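Ticket 70: Stitch routine stalls at hand-off, mending still done by humans
Status: Open
Component: Ullska motion planner
Site: Tosgate, bench room

Reported Sunday

We bought into Ullska on the understanding that a machine able to close a neat cut could surely be talked into hemming a shop apron. The apron pile at Tosgate now stands at 33. The suturing task runs well enough until one arm has to give the needle to the other, and then the planner stops and thinks about its life.

Restarted the planner. Same stall. Restarted it again with more feeling. Same stall.

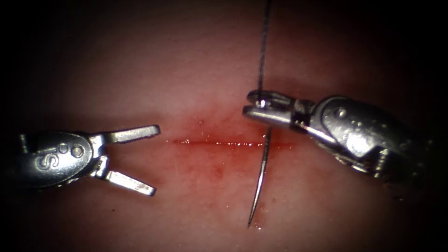
Can we move the routine over to aprons while this is open?
Leave it on the suturing task for now. The cloth profile has no hand-off step of its own and borrows the one that is stalling.

Tried after that reply:
Grip timeout raised from 40 to 100. It now stalls for longer.
Tool calibration redone on both arms. Passed.
Rolled back to the July build. The stall went away and so did the hand-off, which the July build doesn't have.

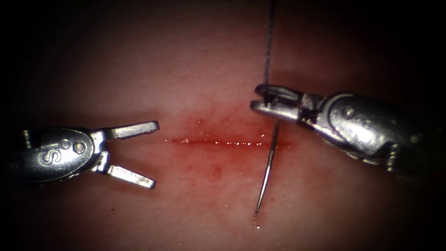
Effiong

Picking this up again after lunch. The log says "waiting for second grasp" and then repeats it, politely, until the timeout. So the planner knows what it wants. It just won't commit, a condition I recognize from asking my household to fold towels.

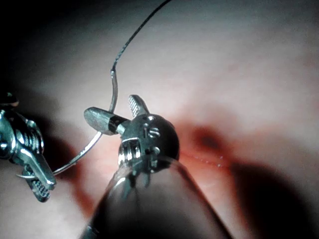
Mending is mostly regripping, and that's the part no sales page for a chore robot spends much time on. Towels are the same job with a bigger needle's worth of trouble. My current suspect is the thread model, which assumes the line leaves the needle in a clean curve. Ours has a slight kink close to where it joins the needle, and I'd like to know what the planner makes of that. Thread tracking is now switched off in the Rostel test profile – 33 dry runs queued, no aprons involved.

Please don't close this as "works on our bench." It works on ours too, up to the hand-off.

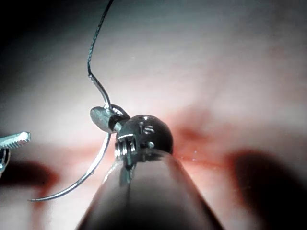

Workaround until fixed

Pause at the hand-off, confirm the second grasp by hand from the console, resume. Aprons go to the sewing machine in the back, which has a foot pedal and needs no updates.

Next check: 4 p.m., once the Rostel runs finish. Logs to be attached here.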